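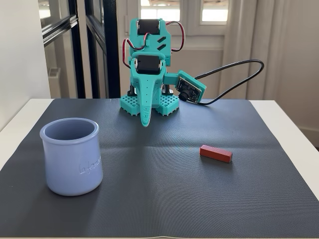
Speaker notes: Caring for the Brolside Parish Registers

Filed under: Talks and Events / Local Records

Slide 1. Welcome members on behalf of the Wainwright Reading Room. The registers begin in 1810 and fill 253 volumes. Mention that Senga Lennox will take questions at the close.

Slide 2. Handling.
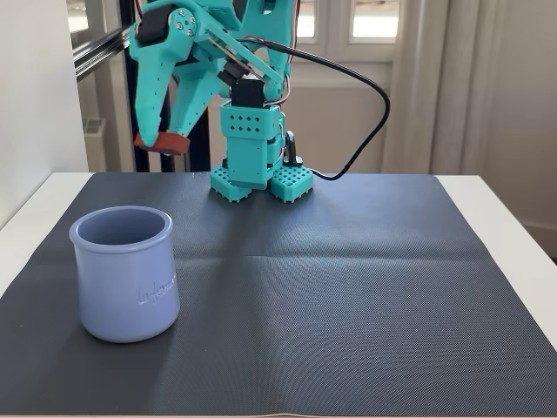
Readers are asked to consult one register at a time and to turn each leaf from the upper corner. The volume should lie well inside the edges of the desk. A dark grey mat covering most of a white table, as on the slide, gives a clear border by which to judge this. Pencils only. Bags are to be left in the lobby.

Slide 3. Damaged bindings. Explain that 5 volumes are withdrawn until June and that copies may be requested at the desk. Pause for the handout. Requests for marriage entries should give the surname of both parties, and the spelling used in the register where it is known. 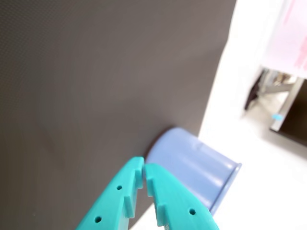

Slide 4. Copying and fees

Two copies are supplied free to each reader. Further copies require the signed form. Read out the opening hours and invite questions.

Last updated: November 2022

Contact the Reading Room | Back to top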